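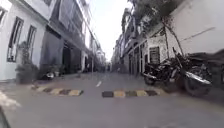 SERNTON, October

I've spent two mornings walking behind a delivery robot at the pace of a bored toddler, and I can report that the thing it cares about most in the world is speed bumps. People it handles fine. Potted plants, no problem. But put a strip of yellow and black rubber in its path and you can almost hear it thinking!

The robot runs Susar, a planning package written by a small outfit called Flimum, and this lane is where they come to argue with it. It's narrow, there are motorcycles parked along the right side, and the speed bump comes in two pieces with bare asphalt in between. A person would steer for the gap without a second thought. Susar has to decide whether the gap is wide enough, whether the bikes leave room on the far side, and whether it'd be less trouble to slow down and roll over the rubber.

I got to watch it choose on a laptop (balanced on my knees, thank you very much). The planner draws a fan of 221 possible paths, scores every one of them and throws the lot away 20 times a second. Mao, the perception half of the software, feeds it a height map of the ground, and that's where most of the bugs live. Black blocks on gray road look a lot like shadow to a camera, so an older build kept seeing a row of little yellow islands.

The fix was pretty dull - they made Mao remember the last few views and join up blocks that sit in a line. There are 526 recorded bump crossings in the test suite now, and every new build has to replay them all before anyone's allowed to take it outside.

I asked what's next on the list. Wet leaves, they said, and then everybody at the table groaned.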